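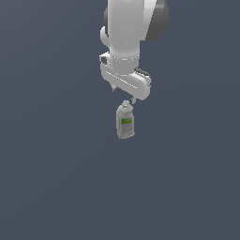

The practice arm on the computer, fingers open above the bottle.

Workshop > Kids' Corner > How Things Work

How Does a Robot Arm Pick Up a Bottle?

Hello, young builders! My name is Jitendra Maurya, and I help out at the Sowerby workshop in Grusbridge, where a bunch of us (big and small) are building a robot arm on the long bench by the window. We named it Istau. Before Istau gets to move anything real, we try every move on a computer first, with a make-believe arm and a make-believe bottle. Grown-ups call this a simulation, and it works a bit like a video game where you can start over as many times as you like.

Step 1: Getting a good grip

Think about how you pick up a juice bottle. You open your hand, reach, and squeeze, and you hardly have to think about it! A robot needs each of those jobs spelled out. Squeeze too gently and a bottle can slip, squeeze too hard and it can get squashed. In our next picture the fingers have the bottle by the top, and its green label is still easy to see.

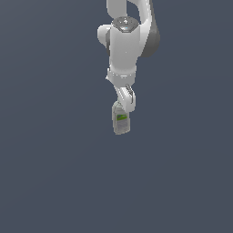

Step 2: Lining up

The arm bends at its joints, which are a lot like your shoulder, elbow and wrist. Every joint has to turn just the right amount, or the fingers end up beside the bottle. We have run 400 practice tries so far, and I made cocoa during plenty of them - it does take a while. Look for the dark, round cap on the arm, and then find the tip of the gripper close to the bottle's lid. 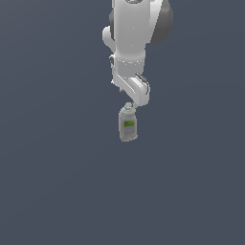 Step 3: Try it yourself

Put an empty bottle on the table and ask a friend to be the robot. The robot closes its eyes and only does what you say, like "left a little" or "close your fingers." Take turns, and write down the words that worked best!

Get our Kids' Corner newsletter! Ask a grown-up to sign up with their email address.

Last updated: March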